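Grakmont Overhaul 2.1 - quick review

Been running this one since May, figured I'd write it up before the next patch breaks my save. It's a crafting and food overhaul for Skillov, adds 141 recipes and reworks the hunger meter. Needs the Irico script framework, install that FIRST. I didn't. Crash at the menu, lost an evening.

Load order: Irico, then the Zapata map pack if you use it, then Grakmont, then any weapon stuff. Config menu shows up after you sleep once. Hunger drain is set way too high by default, I cut it in half and it feels right.

The good. Cooking finaly matters. Buns, stews, dumplings, all with their own buffs, and the steamed food line is the best bit - cheap to make, stacks to 13, keeps forever in a pack. Merchants carry ingredients now, added to the leveled lists so nothing feels pasted in. Icons are clean. Pilar Yáñez did the meshes and they hold up even zoomed right in.
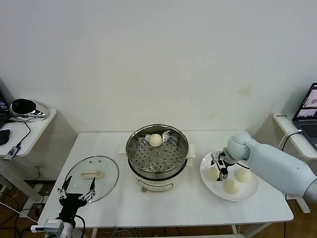 One bun on the steamer tray, glass lid off to the left.

The bad. Script lag in big towns, I dropped frames every time the market cell loaded. Salted fish weighs more than a sword, no idea why. Two of the late recipes want an ingredient that only spawns on the Zapata map, and the readme dosen't say so. If you're not running Zapata, console it in.

Compatibility is decent. Fine with most armor mods. Not fine with anything else that touches the hunger meter, pick one. Brenda Mansilla has a patch up for the old camping mod, works, grab the loose files version - the packed one gave me purple pots.

Size is 700 MB with the big textures, 600 with the small. Get the small. Couldn't tell them apart in play.

Would I keep it? Yep. Started a second character just to do the cook perk tree. Four out of five, would be higher if somebody fixed the fish.

Uninstalling mid save is a bad idea btw. Empty your pots first, then roll back to a save from before the install.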